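January
Minutes taken by Busisiwe Visser

Drinden Allotments and Footpaths Group – minutes of the January meeting

Start: 7.05 pm. Chair: Reshma Du Plessis. Minutes of the previous meeting agreed with one correction: the culvert at Mnguni Lane is on the north side, not the south.

1. Drainage, lower plots
Standing water reported again on the two plots nearest the brook. The existing pipe is 70 mm and silts up at the bend. Movside quoted for rodding only – replacement would be priced separately after a site visit. Agreed to accept the rodding quote and ask for the replacement price in writing.
Action: RDP.

2. Water meter
Readings for the autumn quarter were higher than for the same quarter last year. A slow leak between the meter and the first standpipe is suspected. The stopcock is to be closed overnight and the meter read at 9 pm and again at first light.
Action: BV.

3. Footpath diversion
The landowner at Avari has asked for the path to follow the field edge during lambing. No objection, provided the stile is repaired first and signs are fixed at both ends.

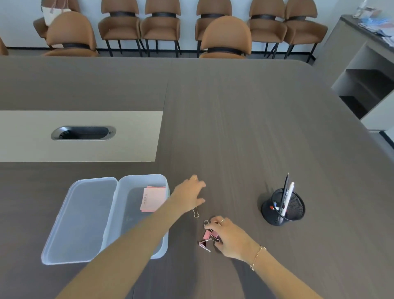 The wording of the signs was discussed at some length. Settled on "Path follows fence" with an arrow, black on yellow. The words "please" and "temporary" were left out to keep the lettering large enough to read from the lane.

4. Rents
Held at the present rate for a further year. Late payment letters to go out before the end of the month.

5. Any other business
Skip hire deferred. Key to the lower gate still missing – lock to be changed if not returned by the next meeting.

Closed 8.40 pm.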